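Print this page | E-mail this page

Tovar Women's Basketball Opens Season Ticket Sales and Moves Home Games to Prelimitz Hall
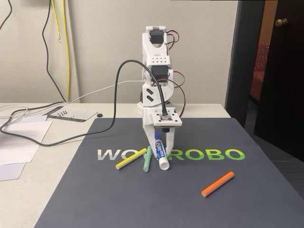

Maricruz Zamudio said she had been waiting a good many winters to tell people that the team was finally coming home, and that she would gladly have stood at the ticket window herself this morning if the staff had let her.

TOVAR, Thursday, September 7, 2023 — The Tovar Clanisars, the women's basketball club that has spent the past 9 seasons borrowing court time on the far side of the river, will play every one of their home games this year at Prelimitz Hall, right in the middle of town and an easy walk from the bus station, the diner and most of the people who have cheered for them all along.

The hall has 1,282 seats. Of those, 924 are set aside for season ticket holders, and the rest will be sold game by game, so that families who can only make it out once or twice in a winter still have a fair chance at a good spot near the floor. Anyone who held a season ticket last year may keep the same row number if they would like to (the rows don't match up exactly, but the box office has a chart and a great deal of patience).

The club signed its agreement with the hall in June, and the summer has gone by quickly since then. The floor has been sanded and relined, the baskets are new, and the old scoreboard, which many of you will remember from high school tournament days, has been rewired and is staying right where it always was above the north doors.

On the court, the Clanisars bring back most of the group that closed last season with a 106-point night, the highest total the club has ever put up and one that people at the bakery are still talking about! The coaches plan to keep the same quick style, with a little more attention to rebounding, which was a sore spot in the spring and which everyone on the team will tell you so before you can ask.

Zamudio added that she hopes the youth teams will come early and stay late, and that the players have promised to sign programs after each Saturday game until the line is gone.

Sterkix, the club's longtime uniform supplier, will outfit the team again, and the home whites will carry the town's name across the front for the first time. Replica jerseys will be on sale in the lobby on opening night.

Season tickets can be bought at the Prelimitz Hall box office during regular hours. Children under five sit free on a lap, and seats with extra leg room are available on request.

We use cookies to remember your settings on this site. By continuing to browse, you agree to their use.

Print this page | E-mail this page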